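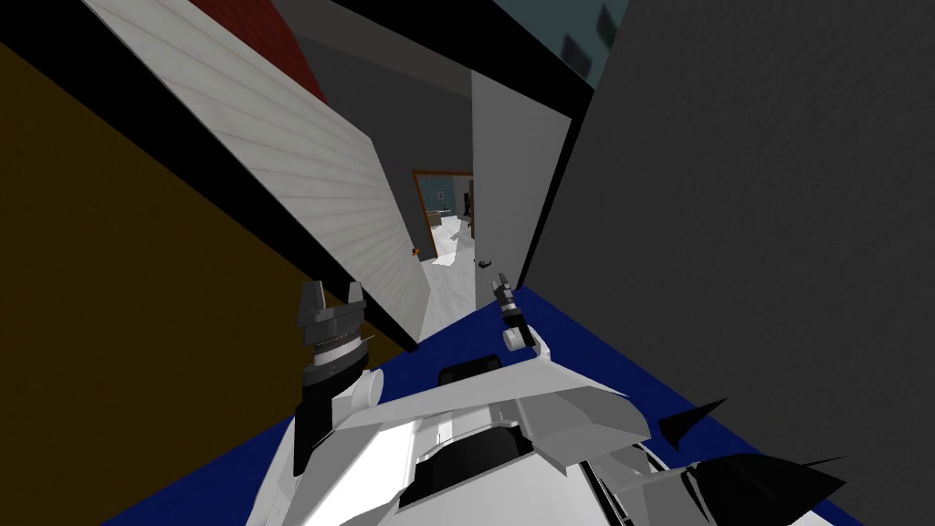

Why does the vinyl of Inlow's Moon have fewer songs than the streaming version?

Posted by Astholm

I finally got the Moon record in the mail (I preordered back in August, so you can imagine how long I've been staring at the mailbox) and it's missing 4 songs that I've been playing all year on my phone. The one with the choir sample is gone, and so is the closer, which is my favorite thing Inlow has ever done! The sleeve doesn't say anything about it. Did I get a bad pressing or is everybody's like this? And is there another version I should be hunting for?

Blagoje Ristić

Everybody's is like this. The record was cut from the first version of the album, and the other songs were added to streaming later as the deluxe. Vinyl has to go to the plant months ahead, so whatever was finished that day is what you get. I have number 600 out of 1000 and the track list on mine stops in the same place, right after the slow one with the horns.

I was annoyed too, but I've come around to the shorter album. It moves faster, and the second side is all him with no guests until the last verse, so you really hear how much his writing has grown since the first tape. I love the choir song as much as anyone, but on the deluxe it lands between two club tracks and I always thought it sounded lost in there.
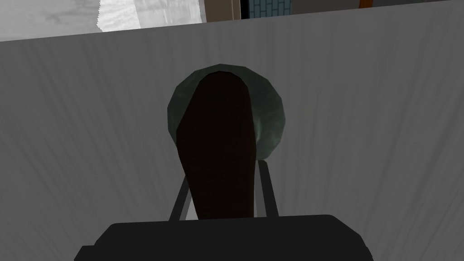
The closer is a different story. I do miss that one, and the album feels like it ends a little early without it. If you want it on wax, Gresta (his label) put up a notice on 21st March saying the extra songs will come out as a separate 12-inch. No price yet, and they didn't say how many they're making. I'd sign up for their mailing list, they tend to let those people order first.

One more thing, check the runout groove on your copy. Mine has a line from the intro scratched into it, and a guy at my record store has a different line on his. I'd love to know what yours says.

gresta_fan_1539

mine skips on side two, anyone else?? I emailed the label and they said try a heavier tracking weight first, haven't done it yet. also the deluxe is way better imo, the remix with the live drums is the best beat on the whole thing and it's not on the record. I just burned the extra songs to a CD for the car lol

Astholm

Thank you both! Signed up for the list. Mine plays fine on both sides, and the runout says "leave the porch light on."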